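The jewelry box, finally

I have been meaning to sort out the jewelry since May, and this weekend I did it. It took most of a morning. Everything I own fits in one small box with mirrored sides, so I had no good excuse for waiting this long.

The trouble with a small box is that things go in one at a time and come out in a knot. A necklace goes in on top of a bracelet, the bracelet gets pushed down, and after a year of that you pick up one end and get the lot. I had stopped wearing most of it for that reason. I would put on the same pair of studs every day and leave the rest.

I set up in the kids' room, which has the best light before noon, on the round table with the brown dotted cloth. I like working on cloth for this. Small parts don't roll, and silver shows up well against brown.
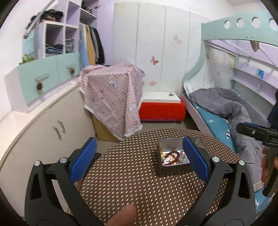

Wendell Ridgeway wrote, when I mentioned the tangle last week, that you should never pull on a knot and should work a little baby powder into it first, then go at it with two sewing pins. His mother did it that way and he has saved a few thin chains with it.

I tried the powder on one chain and it did help. It also got on my sweater. For the others I used the pins alone and went slowly. The worst knot took 20 minutes and I had to stop once for coffee. Only one clasp was broken, and I had known about that one already.

The next step was laying things out so I could see them. I don't like to decide what to keep while it is still in a heap. Spread out, I could tell which things I wanted to wear again and which I had only been storing. The red bead bracelet I want to wear. The little dragonfly brooch too, though I need a coat it will show up on – my gray one is too fuzzy and the pin gets lost in it.
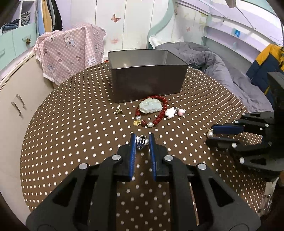
Earrings were the other problem. I had singles going back years, and I finally made a rule: if the mate hasn't turned up by the end of spring, the single goes. I put those in an envelope and wrote the date on it, 16 February 2019, so I can't pretend later that it was more recent.

Anything with a pearl got wiped with a soft damp cloth and left out to dry. The plain silver can wait until I buy more polish. I had a jar of it somewhere and looked under the sink and in the hall closet, and then gave up.

I'm going to keep the chains apart from now on, each one in its own little zip bag with the clasp sticking out of the top. I bought a pack of 73 for $6, which is far more than I need, so if anyone wants some, let me know.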